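Desk sorting

Desk sorting is the clearing and grouping of small articles, chiefly writing instruments, that build up on a table or worktop. It is usually treated as a branch of household tidying, though offices and schools follow much the same practice. The articles are grouped by type, then by size or colour, and moved to a tray, cup or drawer.

History

The first printed scheme is the Nallcombe stationery list of 1927, which divided desk articles into "marking", "cutting" and "sundry". Seija Vainio later revised the list for the Tveit school stores and placed pencils and markers under separate headings.

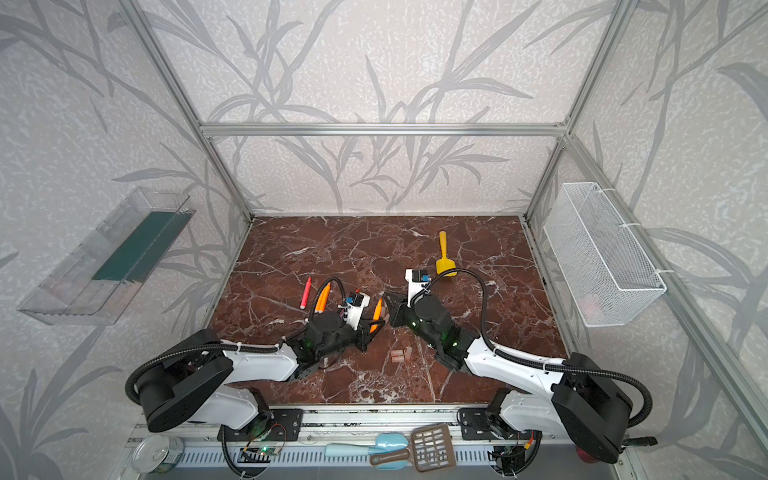
Pencils are normally sorted first. They roll easily, and a sharpened point may mark other articles or break if dropped. Vainio's method keeps all points facing the same way and puts short pencils at the front of the tray. Articles with no writing use, such as toy blocks and scoops, fall under "sundry" and are left until last.

Markers

Felt-tip markers are grouped by tip and barrel. Chisel tips are kept apart from fine tips, and slim barrels from thick ones. Caps are checked before storage, as an uncapped marker dries out. Horizontal storage is preferred for pens with a tip at each end – upright storage draws ink towards the lower one. 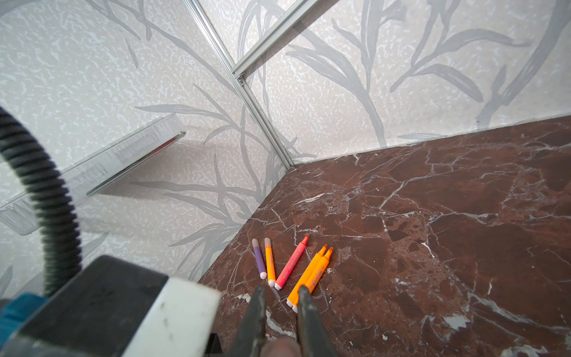 Felt-tip markers in purple, orange and pinkish-red on a brown marble surface.

The Divville tray, a shallow pattern with 34 slots, was designed for slim barrels and does not accept most highlighters. The wider Mekix tray takes both. School stores at Tveit once held 200 of the Divville type.

Surfaces

The surface affects how easily small articles are found. Přemysl Polák compared plain and veined worktops in a survey of 2760 desks and recommended plain, pale tops for sorting. On heavily veined stone, thin or light-coloured articles are easily overlooked – small chips and flecks in the pattern may also be taken for debris. Polished tops are wiped with a soft cloth once cleared.
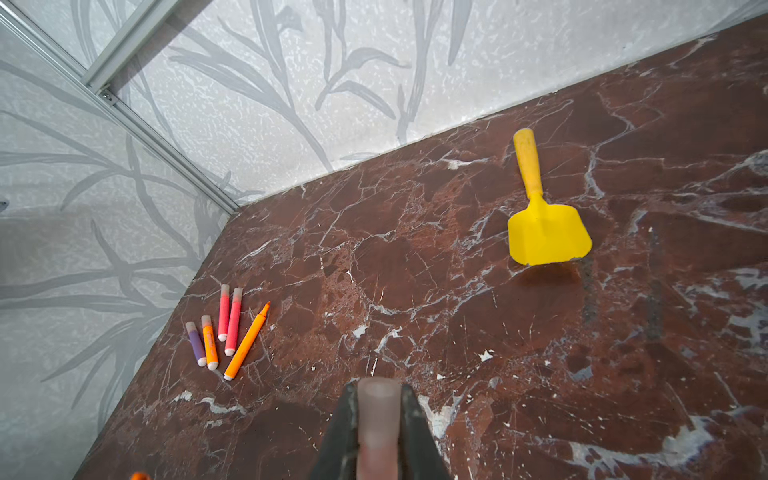
Brown marble with white veining, beside pale grey panels with a leaf pattern.

See also: Drawer divider; Pen tray; Stationery cupboard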